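Small Pots and the Round Table
Gallery by Intan Tjoa
July

Home | Gallery | Workshop notes | Contact

I've been meaning to put this page up for ages, so hello if you've wandered over from the Wibisono list! It's my little corner for containers. The plain kind, I mean: screw-top pots, specimen jars, film cans, anything you can hold in one hand and close with a good lid. I started keeping them when I was mixing small batches of wood stain and needed somewhere to put the leftovers, and then I kept on keeping them (my shelf at home is now 37 deep and I have stopped apologizing for it).

My favorites are the specimen containers. They're cheap, they stand up straight, and the ribs on the lid mean you can get one open with oily fingers, which matters a lot when you've got stain up to your wrists. I like the ones that come with a printed label already wrapped around, too. Red print on white is the best of the lot. You can spot it from across a room, and if you write your own notes over the top in black marker they still read fine. The Fivier ones I bought years ago had blank labels that peeled off in a week, and I spent a whole evening sniffing pots to work out which was walnut and which was oak. Not recommended.

A few people have asked what size to get. I'd go for the small ones, around 100 ml. The big ones look like better value, but you end up with an inch of stain at the bottom and a lot of air on top, and it skins over. If you're only keeping screws or beads or seeds in them then none of that matters, so get whatever fits your drawer.

Then there's the table, because half the messages I get are about the table! Yes, it's round. Yes, it's that warm orangey brown all over. I know a lot of people find orange wood old-fashioned and want to sand it back to something pale, and every time somebody says so I want to throw a blanket over it to protect its feelings. White lids look wonderful on it. Clear plastic looks good on it too, even an ordinary water bottle. And with no corners you can push your things toward the back, the low black box and the drinks and so on, and still have a decent curve of space in front of you to work at.

The low box, by the way, is my answer to the "where do you put the bits" question. Open top, dark color, nothing fancy. I tried one with a lid for 13 days and went straight back, because I kept setting things down on top of the lid and then couldn't get into it.

For the surface I use Tomance wax, thinly, twice a year, buffed with an old T-shirt. I did try Curus oil on the underside first and it stayed tacky for 5 days, though that was a very damp week and I may have put on too much.

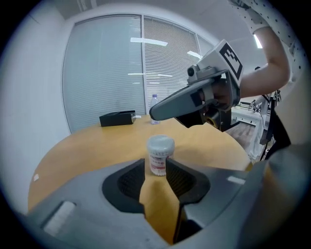
If you've got a round table of your own and you're waxing it, go with the grain all the way across and leave the curved edge until last. The edge drinks up more than you'd think, so have a bit extra on the cloth. And send me your pots! I'd love to put some of them up here next to mine.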